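Strebel Gripper Kit for School Teams

Two-finger gripper with bracket, cable and mounting hardware. Sold to clubs, classes and competition teams. Assembly takes one or two club meetings with a screwdriver and the hex keys in the box.

The kit came out of the table-setting task at the Rernberg student competition, where teams pick up cutlery and place it next to a plate. Forks and spoons lie flat and leave very little to grab, so the fingers are narrow and close to a point. Alois Berchtold wrote the task sheet that ships with the kit. It covers forks first, then mugs by the handle. 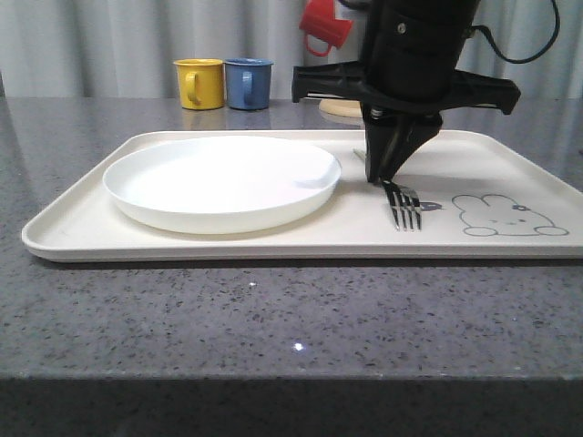
Start with the slow closing speed. Most dropped forks in the first weeks come from closing before the fingers are low enough. The club at Gitovcombe runs 40 picks per student before moving on to mugs, and keeps a log sheet for each one. A blank log is included.

Weight: 400 g without cable
Maximum opening: 76 mm
Cable length: 1000 mm
Fits: Ciramholm classroom arm, all versions
In the box: gripper, bracket, cable, screws, hex keys, task sheet, log sheet

Arm, tableware and power supply not included. Spare fingers are sold in pairs.

School orders placed by January ship before the spring season. For quotes and team discounts, write to Veronika Mösli in school sales.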